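Monday, evening

Up at half past five. Rain in the night and the gutter over the back step is dripping again, so I moved the mat. Toast, coffee, the last of the plum jam.

The letter from Hanby Water came in Saturday's mail and I left it on the stairs until today. I read it properly at breakfast. They want a new meter pit at the road and they want me to pay for the line from the pit to the house, which they put at 1,775 dollars. The old line is galvanized and went in before I bought the place. I knew it would come up sooner or later. There is a payment plan but it adds 150 on top, for paperwork, so I will pay it in one go out of the roof money. The roof can wait another year if I get up there and redo the flashing on the north side.

Called the number at eight. On hold until twenty past. The woman who answered was polite and could not tell me if the trench would go through the asparagus or beside it. She said the contractor decides on the day. I asked who the contractor was and she said Grodberg. They did the road by the school and left it decent, so that is something. I asked if I could mark the bed with stakes and she said I could mark whatever I liked. I have put in six stakes and tied orange twine between them. The bed took four years to get going and I am not having it dug up for a pipe that could go three feet to the left.

Went out after that to look at the tomatoes. Blight on the two nearest the fence, brown on the stems and coming up through the lower leaves. Pulled both plants and bagged them. I picked everything with any color from the rest, and some green ones too. The Rikow plums are nearly finished. Wasps all over the ones on the ground. I raked them into the wheelbarrow with the long rake and kept my sleeves down and did not get stung, which is better than last August.

The beans are the thing this year. I did not expect it after the cold spring. I picked the whole of the far row and there are more coming. They are the seeds I got in the Amarasinghe envelope at the swap, and I would not have looked twice at them because the packet only said "climbing, purple" in pencil. They turn green when they cook. Stringless if you get them young, and the ones that got away from me can stay on for drying. I must write the name on a proper label this time. Last year's labels washed off by June and I spent the summer guessing which squash was which.

Lunch was beans, eggs and the end of the loaf. Lay down for half an hour and slept for an hour and a half.

In the afternoon I drove to the lumber yard for two lengths of treated four by four. The corner post at the bottom gate has gone soft at the ground. I can push a screwdriver into it up to the handle. They had one length in stock that was straight and a pile that was not, so I bought the one and will make do. Filled up with gas on the way home. The truck has gone past 200 miles since I last wrote the number down, so it is time to check the oil, and I did, and it was low. Put in half a quart. It has always used some. I am not going to worry until I see it on the driveway.

The odometer is coming up on the next service and the belt is due with it. I will ask for a price before I book. Last time I just left the keys and got a surprise.

Dug out the old post between four and five. Whoever set it used a full bag of concrete and then, I think, another bag for luck. I got it out with the long bar and a lot of rocking it back and forth. The hole is now bigger than it needs to be. I will set the new one tomorrow if it is dry. I have gravel for the bottom, left over from the path, and I will slope the top of the concrete this time so the water runs off instead of sitting against the wood. That is what rotted the old one. The gate is leaning on the hedge for the night with a rope around it.

Found my good pruning saw while I was down there. It has been hanging in the hedge, I suppose since March. Rusty but not ruined. Went over it with steel wool and oil and it cuts fine. I had already bought the replacement, so now there are two, and I will keep one in the truck.

Cooked down the tomatoes after supper. I did the ripe ones only and set the green ones on newspaper in the back bedroom with the window shut. Skinned them, cored them, let them go on low with a little salt and nothing else. I used to put in onion and basil before freezing and I have stopped. It is easier to have plain tomato and decide in January what it is for. It needed the big pot and it took until after eight to get thick. I scraped the bottom often enough that it only caught once, and not badly.

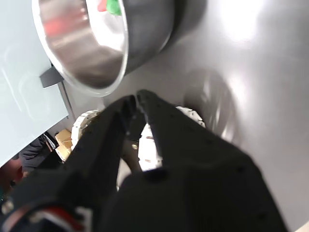 Four tubs went in the freezer, and one more small one in the fridge for this week. I need to eat down what is in there before the corn comes. There is a bag at the bottom with no label that might be rhubarb or might be stewing beef. I took it out and looked at it and put it back. I should defrost the whole thing while it is half empty, but that means a day at home with towels on the floor and I would sooner do it when the weather turns.

Did the accounts while the last batch was cooling. With the water line paid there will be 2,000 left in the roof account, provided nothing else comes along. Property tax is already put aside. The heating oil I will order early, before the price goes up, and only half a tank, and burn wood in the front room through October. There is plenty of wood. The ash from the windstorm has been split and stacked for two summers and it rings when you knock two pieces together. I have the maple behind it for next year. What I am short of is kindling, so I will cut up the good end of that gate post when it has dried out. The bottom end is no use for anything, and it may be treated, come to think of it, in which case none of it should go in the stove. I will look at it in daylight. If there is any green in the cut it goes to the dump with the blighted tomatoes.

I also wrote the check for the water and put it in the envelope and then could not find a stamp. There were some in the drawer at Christmas. I will get a book of them tomorrow when I go in for bread.

Read for a while. I am on the second half of the book on canals and it has slowed down. The first half was all digging and money and arguments about where the locks should go, and I liked that. Now it is mostly about the railroads buying them up and letting them fill with weeds. I will finish it, but I may skip the chapter on tolls. The library wants it back at the end of the week and I have renewed it once already.

My knee is sore from the digging, the left one, on the inside. Put the cold pack on it for twenty minutes. It was fine going down the stairs and not so good coming up. I will kneel on the foam pad tomorrow and see.

The rain has started again, light so far. I went out with the flashlight and put a sheet of plywood over the post hole with a brick at each corner, and checked the rope on the gate. The stakes around the asparagus were all still standing. While I was out I heard an owl in the pines on the other side of the road, the first I have heard since spring. It called for a few minutes and then a car went by and it stopped.

For tomorrow: stamps, bread, post if dry, ask about the belt, labels for the beans. Also the gutter. I will need the tall ladder for that and it is behind the storm windows, so it may end up being Wednesday.

Bed at ten.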